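Thursday, bench 2

Sorting the booklets in the Hidham box. Opened the Chinese company profile one on the gray grid cloth. Left page is blank and won't lie flat. 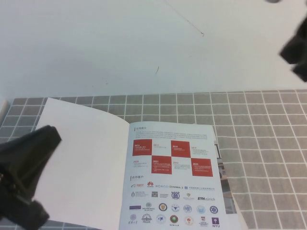 Company profile page, 公司简介, blank page opposite.

Timeline is in red and white blocks, 2016 at top left, 2023 at lower right. Partner logos come under it. Checked them for Polla and Barrera, will check Lulex tomorrow.
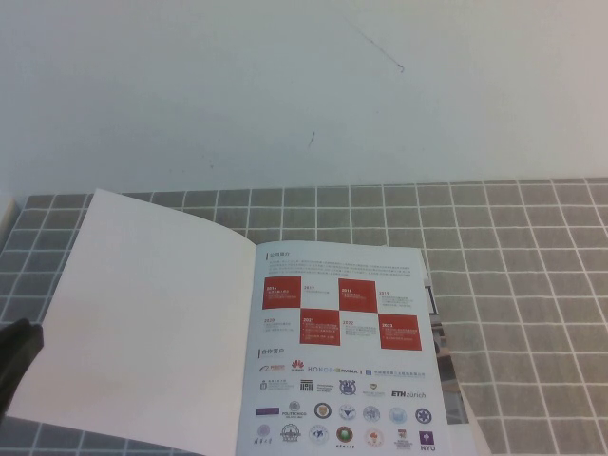

Timeline with the partner clients heading (合作客户) under it.

Photo sheet has tracked robots on wooden shelves, AGILE X on the wall behind. Filed under 516.
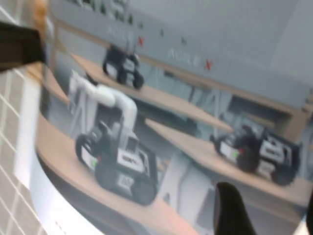 To do

Press the curled pages overnight. 11 booklets left in the box.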